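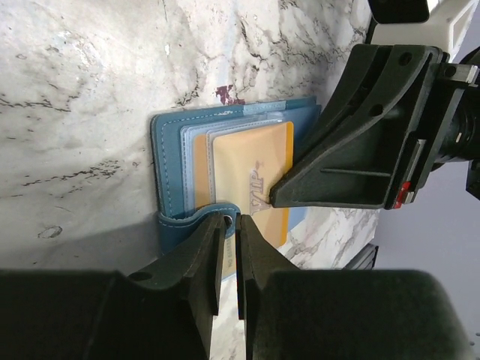 가죽 카드지갑, 오래 쓰려면 이렇게 돌봐 주세요

안녕하세요, 오늘도 들러 주셔서 고맙습니다. 지난번에 가죽 벨트 손질하는 법을 올렸더니 카드지갑은 어떻게 하면 되느냐는 쪽지를 꽤 받았어요. 벨트보다 훨씬 작고 얇은 물건이라 금방 쓸 수 있을 줄 알았는데, 막상 쓰기 시작하니 하고 싶은 말이 자꾸 늘어나서 이렇게 긴 글이 되어 버렸네요. 차 한 잔 옆에 두시고 천천히 읽어 주세요. 급하신 분은 '닦기' 부분부터 보셔도 괜찮습니다.

저는 가죽을 전문으로 다루는 사람은 아니에요. 자르나스카에 살 때 집 앞 골목에 바실렌코라는 작은 가죽 수선집이 있었는데, 거기 주인이신 루키안 바실렌코 씨한테 어깨너머로 배운 게 대부분입니다. 가방끈을 고치러 갔다가 한 시간씩 앉아 있다 오곤 했지요. 그때 공책에 받아 적은 내용에 제가 직접 망쳐 가며 알게 된 것을 조금 보탰습니다.

준비할 것

부드러운 면 헝겊 두 장이면 됩니다. 오래 입은 흰 면 티셔츠를 잘라 쓰는 게 제일 좋아요. 색깔 있는 천은 물이 빠질 수 있으니 밝은 색 지갑에는 쓰지 마시고요. 그리고 털이 부드러운 솔 하나. 구둣솔 새것도 좋고, 저는 동네 잡화점에서 2000원 주고 산 아기 손톱솔을 몇 년째 쓰고 있습니다. 모가 빳빳하면 손등에 문질러 보세요. 손등이 따가우면 가죽에도 따가운 솔이에요.

크림은 색이 없는 가죽용 보습 크림으로 고르시면 됩니다. 저는 드롤루바우에서 나온 무색 크림을 쓰는데, 꼭 그걸 써야 하는 건 아니에요. 뚜껑을 열었을 때 코를 찌르는 냄새가 나지 않고, 손가락으로 떴을 때 체온에 스르르 풀리는 정도면 충분합니다. 구두약은 안 됩니다! 저도 처음에는 비슷한 거 아닌가 하고 발랐다가 흰 바지 주머니를 버렸어요.

그 밖에 면봉 조금, 그리고 안 쓰는 플라스틱 카드 한두 장을 챙겨 두세요. 기한 지난 멤버십 카드 같은 것 말이에요. 이건 나중에 말릴 때 씁니다.

먼저, 내 지갑이 무슨 가죽인지

손질법이 가죽에 따라 달라서 이걸 건너뛸 수가 없어요. 안쪽 구석, 잘 안 보이는 자리에 면봉으로 물을 아주 조금 찍어 보세요. 물이 동그랗게 맺혀서 굴러다니면 겉에 막을 입힌 가죽이고, 금방 스며들어 색이 진해지면 막이 거의 없는 가죽입니다. 시중에서 파는 색 선명한 카드지갑은 앞의 경우가 많더라고요. 파란색이나 빨간색처럼 또렷한 색을 낸 것들이요. 막이 있는 가죽은 때가 잘 안 배어서 헝겊질만 자주 해 주면 되고 크림도 많이 먹지 않습니다.

스며드는 쪽이라면 물을 되도록 쓰지 마세요. 마른 솔과 마른 헝겊만으로 하고, 크림도 쌀알 반만큼씩 나눠서 발라야 얼룩이 안 집니다. 스웨이드처럼 보풀이 있는 가죽은 오늘 이야기에서는 빼겠습니다. 그쪽은 지우개도 따로 있고 솔도 달라서 한 편을 새로 써야 해요.

비우기

카드를 전부 꺼냅니다. 한 장도 남기지 마세요. 너무 당연한 소리 같지만, 주로 쓰는 카드 한 장은 그냥 꽂아 둔 채로 겉만 닦는 분이 정말 많아요. 제 동생이 그렇고, 저도 바쁠 때는 그랬습니다.

카드가 꽉 끼어서 안 나올 때 손톱으로 긁어 올리면 입구 가죽이 하얗게 까집니다. 지갑을 활짝 펼쳐 놓고 카드 칸 아래쪽을 엄지로 지그시 밀어 올리세요. 카드 머리가 조금 올라오면 그때 양옆을 잡아 빼면 됩니다. 새 지갑이라 유난히 뻑뻑하다면 카드 뒤에 얇은 리본을 한 줄 넣어 두었다가 당겨서 빼는 방법도 있어요. 보기에는 좀 우스워도 아주 편합니다.

꺼낸 김에 카드도 한번 훑어보세요. 작년에 없어진 빵집 적립 카드, 언제 만들었는지 모르는 도서관 카드, 접힌 영수증까지 별게 다 나옵니다. 저는 이번에 번호가 1354라고만 적힌 보관증을 찾았는데, 도대체 어디에 뭘 맡긴 건지 아직도 생각이 안 나요. 혹시 세탁소일까 싶어 내일 물어보러 갈 참입니다.

카드 수를 줄이는 게 사실 손질보다 효과가 큽니다. 칸 하나에 카드 한 장이 원칙이에요. 두 장씩 겹쳐 넣으면 가죽이 그 두께로 늘어나고, 한번 늘어난 칸은 다시 한 장만 넣었을 때 헐거워서 카드가 빠져요. 저는 여섯 장까지만 들고 다니기로 정했습니다. 나머지는 집 서랍 속 작은 깡통에 넣어 두고 필요한 날에만 꺼내 갑니다.

닦기

마른 솔로 먼저 먼지를 텁니다. 카드 칸 입구, 접히는 자리, 바느질 선을 따라 한 방향으로 살살 쓸어 주세요. 왔다 갔다 문지르면 먼지가 바늘구멍으로 들어갑니다. 칸 안쪽은 면봉을 납작하게 눌러서 바닥까지 넣었다가 돌리면서 빼면 모래 같은 게 묻어 나와요. 바닷가에 다녀오신 분은 면봉을 넉넉히 준비하셔야 할 겁니다.

그다음에 헝겊을 물에 적셔 꼭 짭니다. 얼마나 꼭 짜느냐면, 손바닥에 눌렀을 때 물기가 남지 않고 서늘한 느낌만 들 정도예요. 그 헝겊으로 겉면을 처음부터 끝까지 한 번에 닦습니다. 더러운 데만 골라서 문지르면 그 자리만 빛이 죽어서 나중에 더 눈에 띄거든요. 바실렌코 씨는 이 대목에서 꼭 "얼굴 씻을 때 코만 씻느냐"고 하셨어요. 그 말이 어찌나 귀에 박혔는지 저는 지금도 세수할 때마다 생각이 납니다.

손때가 두껍게 앉았다면 가죽용 비누를 헝겊에 아주 조금만 묻혀서 거품을 낸 다음, 그 거품만 떠서 바르세요. 주방 세제나 물티슈는 권하지 않습니다. 물티슈로 닦으면 그날은 깨끗해 보이는데 몇 달 지나면 겉막이 끈적해지는 지갑을 여럿 봤어요. 알코올 솜도 마찬가지로 피해 주세요.

볼펜 자국은 욕심내지 않는 게 좋습니다. 지우려다 색까지 지워 버리는 일이 더 많아요. 정 신경 쓰이면 수선집에 가져가서 색을 덧입혀 달라고 하시고, 안쪽에 있는 작은 자국이면 그냥 같이 늙어 가셔도 괜찮지 않을까요?

말리기

헝겊질이 끝나면 카드 칸마다 아까 챙겨 둔 안 쓰는 카드를 한 장씩 꽂습니다. 칸 수만큼 없으면 두꺼운 종이를 카드 크기로 잘라 넣어도 돼요. 모양을 잡아 주는 거라 진짜 카드를 넣을 필요는 없습니다. 그 상태로 지갑을 펼쳐서 바람이 통하는 그늘에 둡니다. 창가 햇볕, 드라이기, 난로 앞은 모두 안 됩니다. 밤에 닦아서 다음 날 아침에 쓰는 게 제일 마음 편해요.

비에 흠뻑 젖었을 때도 같은 방법입니다. 다만 마른 헝겊으로 눌러서 물을 빨아낸 다음에 하시고, 하루를 더 두세요. 신문지로 싸 두는 분도 계신데 밝은 색 지갑에는 잉크가 옮을 수 있으니 흰 종이가 낫습니다.

크림 바르기

완전히 마른 뒤에 합니다. 콩알 반쪽만큼을 손가락 끝에 덜어서 손가락끼리 비벼 녹인 다음, 겉면에 얇게 펴 발라요. 헝겊으로 바르면 헝겊이 다 먹어 버려서 저는 맨손으로 합니다. 손바닥 온기가 닿아서 골고루 펴지는 느낌도 좋고요. 접히는 자리와 모서리는 한 번 더 발라 주시고, 카드 칸 안쪽에는 바르지 마세요. 카드에 기름이 묻고 칸이 물러집니다.

십 분쯤 두었다가 남은 헝겊 한 장으로 닦아 냅니다. 이때는 조금 힘을 주어도 돼요. 손가락으로 문질러 봤을 때 미끈거림이 없으면 끝입니다. 겉면 왕복 50번쯤 문지르면 팔이 슬슬 아파 오는데, 딱 그 무렵에 은은한 윤이 올라와요. 좋아하는 라디오 틀어 놓고 하기에 알맞은 일이랍니다.

얼마나 자주 하면 되나

마른 헝겊으로 한번 훔쳐 주는 건 생각날 때마다, 물걸레질은 계절이 바뀔 때, 크림은 봄과 가을에 한 번씩이면 넉넉합니다. 자주 바를수록 좋을 것 같지만 기름을 너무 먹은 가죽은 축 늘어져서 힘이 없어요. 크림을 발라야 하나 말아야 하나 헷갈릴 때는 접히는 자리를 살짝 굽혀 보세요. 잔금이 하얗게 보이면 발라 줄 때가 된 겁니다.

그리고 뒷주머니에 넣고 앉지 마세요. 제가 아무리 크림을 권해 드려도 이 습관 하나를 못 당합니다. 가방 안주머니나 윗옷 안주머니가 좋고, 열쇠와는 꼭 따로 두시고요.

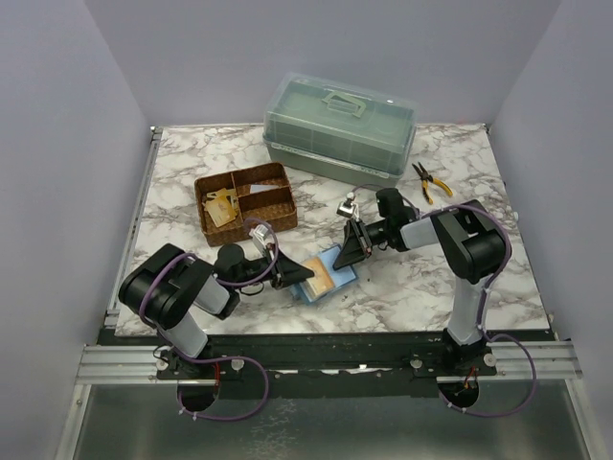
디토트컴브, 2021년 5월 26일

글을 올리고 나서 댓글로 물어보신 것들을 여기에 모아 덧붙입니다. 자르나스카에서 이사 온 뒤로 짐 정리가 덜 되어 답이 늦었어요. 미안합니다.

오래 안 쓰고 넣어 둔 지갑에서 퀴퀴한 냄새가 난다는 분이 계셨지요. 곰팡이가 보이지 않는다면 그늘에 펼쳐서 며칠 바람을 쐬는 것부터 해 보세요. 그래도 남으면 뚜껑 있는 상자에 지갑을 넣고, 한쪽에 베이킹소다를 담은 작은 종지를 둡니다. 가루가 가죽에 직접 닿지 않게만 하시면 돼요. 향수를 뿌리는 건 말리고 싶습니다. 냄새 두 가지가 섞여서 훨씬 괴로워져요.

곰팡이가 하얗게 피었다면 꼭 집 밖에서 마른 솔로 털어 내고, 쓴 솔은 따로 빨아 말리세요. 털고 나서도 같은 자리에 다시 올라오면 집에서 붙들고 있지 마시고 수선집에 보여 주시는 게 좋습니다.

늘어난 카드 칸을 다시 줄일 수 있느냐는 질문도 있었어요. 아쉽지만 원래대로는 안 돌아갑니다. 그래도 칸 안쪽 바닥에 얇은 부직포 조각을 카드 크기보다 조금 작게 잘라 한 장 넣어 주면 카드가 쑥 빠지는 건 막을 수 있어요. 풀칠은 하지 말고 그냥 끼워 두세요. 마음에 안 들면 빼면 되니까요.

모서리가 닳아서 속살이 보인다는 분은, 크림만으로는 색이 돌아오지 않습니다. 모서리에 바르는 마감재가 따로 있는데 색 맞추기가 꽤 까다로워요. 바르기 전에 흰 종이에 찍어서 말려 보고, 마른 색을 지갑에 대 본 다음에 시작하세요. 젖었을 때 색은 믿지 마시고요. 이쑤시개 끝에 조금씩 찍어서 얇게 한 번, 마르면 또 한 번 올리는 식으로 하시면 됩니다.

선물 받은 지갑에 새긴 이름 부분은 어떻게 닦느냐고 하신 분께는, 크림을 그 자리만 피해서 바르시라고 말씀드리고 싶어요. 파인 글자 속에 크림이 끼면 굳어서 허옇게 보입니다. 이미 끼었다면 마른 면봉으로 글자 방향을 따라 살살 굴려 주세요.

참, 1354번 보관증은 세탁소 것이 아니었습니다. 구두 수선집에도 가 볼 생각이에요. 다음 글에서는 미뤄 두었던 스웨이드 손질법을 써 보려고 하니, 집에 있는 스웨이드 물건 가운데 고민되는 게 있으면 댓글로 남겨 주세요.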